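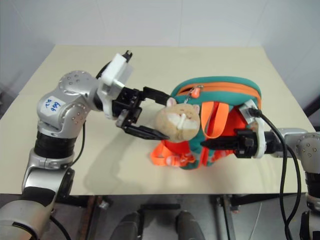
Nikola Czerwińskiさんに言わせると、ファスナーが壊れたといって持ち込まれるかばんの大半は、ファスナーなんか壊れていないのだそうです。え、でも閉まらないんですよ?と思わず言い返してしまいました。だってわたしのリュック、閉めたそばから後ろがぱかっと開いてくるんです。どう見ても壊れてるでしょう。

「歯は全部きれいに残ってるよ。くたびれてるのはスライダー。歯を噛ませる、この小さい金具のほう。これだけ替えればまだ何年も使える。かばん屋で新しいのを勧められた?まあ、そうだろうね」

図星です。勧められました。しかもほとんど買いかけていました。

というわけで今回は、かばん修理の工房「Sowa」におじゃましてきました。場所はClonnessの旧市場の裏手、パン屋の角を入った細い坂の途中。看板が小さいので、わたしは一回通り過ぎて坂の上まで行ってしまいました(上には何もありません。景色はいいです)。ドアを開けると革と蜜蝋のにおいがして、奥からミシンの音。ニコラさんは手を止めずに「そこ座って、猫の毛がつくけど」と言いました。猫はその日いませんでした。毛だけありました。

Sowaはポーランド語でフクロウという意味だそうです。夜に仕事をするからですか、と聞いたら笑われました。

「ばあちゃんの家の玄関にフクロウの置物があってね、その家の納屋で最初のミシンをもらったから。夜は寝るよ。夜に縫うと、朝ほどくことになる。黒い糸で黒い布なんか縫ってごらん、電灯の下じゃまっすぐに見えるんだから」

ニコラさんは43歳。かばんの前は靴の修理をしていたそうで、今でも道を歩くと人のかかとを見てしまうとか。じゃあ今は何を見るんですか、と聞くと、即答で「持ち手の付け根」。

「付け根を見れば、その人がどっちの肩にかけるか、ペットボトルを何本入れてるか、だいたいわかる。電車で前に立ってる人のかばんが切れかけてると落ち着かないよ。言いたいけど、知らない人に急に『付け根が危ない』って言われても困るでしょう」

困りますね。でもわたしはちょっと言われたいです。

そのまま付け根の話になりました。ここからが長かった!録音を聞き直したら、持ち手の話だけで延々と続いていて、途中でお茶が二回出てきています。かいつまんで書くと、リュックの肩ひもが取れるのは、たいてい糸が切れたからで、ひもそのものが切れることは少ないそうです。で、同じところを同じように縫い直すと、また同じように取れる。針穴がもう開いているうえに、布がそのまわりで弱っているから。

「切り取り線みたいになってるわけ。切手とか、昔の回数券とか、ああいうの。そこにもう一列穴をあけたら、余計に切れやすくなるに決まってる。だから内側に当て布をして、縫い目をずらして、力を広いところに逃がしてやる。うまい下手より、どこを縫うかのほうが大事だね」

これはわたし、耳が痛かったです。前に自分で直したトートバッグ、まさに同じところをぎっちぎちに縫って、翌月には持ち手ごとぶちっといきました。卵を買った帰りに。ニコラさんはその話をものすごく嬉しそうに聞いてくれて、「糸は何を使ったの」と聞きます。ボタン付け用の綿の糸です、と答えたら、しばらく黙ってしまいました。

「……綿は、気持ちはわかる」

気持ちだけわかっていただきました。Sowaで使っているのはUrkoraというところのポリエステル糸で、太さ違いのものが棚にずらりと並んでいます。色が豊富で、くすんだ緑だけでも見分けがつかないくらいあるのですが、ニコラさんは見分けがつくらしく、わたしが戻した糸巻きを黙って隣に移していました。すみません。

家で直すときも、ボタン用の糸はやめて、ジーンズ用かアウトドア用の太めの化繊糸を買ってくれれば、それでずいぶん違うそうです。針も太いのを。指ぬきも。「指ぬきを馬鹿にする人は、帆布を縫ったことがない人」だそうです。

さて、子どものかばんの話も聞きたかったんです。うちの読者さんには小さいお子さんのいる方が多いので。入園前後になると、お下がりのリュックを直してほしいという相談が増えるんじゃないですか、と聞いてみました。

「増えるね。上の子が使って、いとこが使って、下の子に回ってくる。僕は大好きだよ、ああいうの。小さいかばんは荷物が軽いから、布の傷みはたいしたことがない。傷むのは引き手とバックルと、底の角。床を引きずって歩くからね。背負うものだと思ってないんだよ、あの年ごろは」

引き手、つまりファスナーのつまみのところは、取れてしまったら紐を輪にして通すだけで十分。むしろ小さい子には、もとの金具より太い紐のほうがつかみやすいので、壊れていなくても付けてあげるといいそうです。結び目はほどけないように、端をしっかり始末すること。これは家でできますね。

バックルのほうは少し注意が必要で、片方だけ割れたときに片方だけ買ってくると、まず合わないとのこと。幅が同じでも爪の形が違うんですって。買うならオスメスそろいで。それから子どものものは、胸のところのバックルを硬いものに替えないでほしい、とニコラさんは急に真面目な顔になりました。

「遊具に引っかかったときに、外れてくれないと困る。丈夫にしてくださいって頼まれても、そこだけは断ってる。丈夫にしちゃいけない場所もあるんだよ。お母さんやお父さんには説明すると、たいていわかってもらえるよ」

なるほどなあ、と思いました。直すというと、とにかく強くすることばかり考えてしまいます。

途中で一度お客さんが来ました。古い革の書類かばんを抱えた年配の男性で、錠前がばかになったという相談です。ニコラさんは錠をしばらくかちゃかちゃやって、鉛筆を持ってきて、芯を何度かこすりつけて、もう一度かちゃかちゃ。それで、しばらく様子を見てください、で終わり。お代は?と男性が聞いても手を振るだけです。男性は帰りぎわにりんごを置いていきました。さっそくわたしもひとついただきました。酸っぱかった!

商売として大丈夫なんですか、と失礼なことを聞いてしまったんですが、

「鉛筆でお金は取れないでしょう。そのかわり、縫ったらちゃんともらう。安くしすぎると、みんな直す前に考えなくなるしね。値段を聞いて、うーんってなって、このかばん好きだったかなって考える。その時間があったほうがいい。やめますって言われることもあるよ。全然かまわない」

断ることもあるんですか、とも聞きました。あるそうです。表の布にコーティングがしてあって、それがぼろぼろ剥がれてくるタイプ。あれだけはどうにもならないと言っていました。押し入れから久しぶりに出したら内側がべたべたになっていた、という経験、ありませんか?わたしはあります。あれは加水分解といって、湿気で樹脂が傷んでいくものなので、拭いても洗っても元には戻らないとのこと。

「しまい込むのが一番よくない。大事だからって袋に入れて、口をきゅっと縛って、押し入れの奥。かわいそうだよ。風の通るところにぶら下げておいて、たまに使う。それでいいの」

ちなみに、洗い方も聞いてきました。これはぜひ書いてくださいと言われたので書きます。ポケットを全部ひっくり返して、隅のごみを先に出す。古い歯ブラシがいいそうです。砂が残ったまま水につけると、ファスナーのレールに泥が回って、それこそ本当に噛まなくなるから。洗うのはぬるま湯に中性洗剤を少し、押し洗いで20分まで。つけ置きで一晩、はやめてほしい。革の部品がついているものは水につけずに、汚れたところだけ固く絞った布で。干すときは口を全部開けて、逆さまに、日陰で。ファスナーの動きが渋いときは、ろうそくを歯に軽くこすって何度か往復させる。油はだめ。ほこりを呼ぶし、布にしみます。

書きました。ニコラさん、これでいいですか。

お昼をだいぶ過ぎていたので、二人で坂の下のVadinoraに移動しました。豆のスープの店です。スープが来るまでのあいだに、いままでで一番変わった依頼は何でしたか、というベタな質問をしたところ、かなり悩んだすえに、アコーディオンのケース、という答えでした。

「中に楽器が入ったまま持ってきたんだよ。出すと自分で戻せないからって。だから楽器を入れたまま縫った。針を刺すたびに、怖いのなんの。ちょっと押すと鳴るんだ、ふぁーって」

ふぁー、のところで隣のテーブルの人が振り向きました。

いちばん長く手元にあるかばんは、と聞くと、自分が肩にかけているものを見せてくれました。帆布の、もとは紺だったらしい肩かけかばんです。底は二度張り替え、ひもは数えていない、ふたの裏地は奥さんの古いシャツ。もう、もとの布のほうが少ないくらいだそうです。それって同じかばんって言えるんですか?と聞いたら、スープをひと口飲んでから、

「入れるものが同じだからねえ」

とのことでした。鍵と、眼鏡と、巻き尺と、飴。見せてもらった飴はだいぶ溶けて、包み紙にくっついていました。

そうそう、わたしのリュックです。スライダーの交換は1,770円でした。預かり札の番号は548。ニコラさんは札を針金でくるっと留めながら、ついでに底の角が薄くなってるけどどうする、と聞いてきました。見ると、たしかに透けるほどではないにしても、指で触ると頼りない。当て布の色は選べますというので、緑にするか、目立たない灰色にするかでさんざん迷って、緑にしました。迷っているあいだに例のりんごをもうひとつ食べました。二つめは甘かったです。

受け取りは五月に入ってからになります。それまでは夫のを借りているのですが、人のリュックって、ポケットの場所がどうしても覚えられませんね。昨日も改札の前で、鍵を探して全部のファスナーを開けました。その途中で、左の肩ひもの付け根の糸がほつれているのを見つけてしまったので、夫にはもう伝えてあります。

Sowaへの持ち込みは午前中がおすすめです。午後はニコラさんがミシンにかかりきりで、ノックが聞こえないことがあります。そのときは窓のほうをこんこん、とやってください。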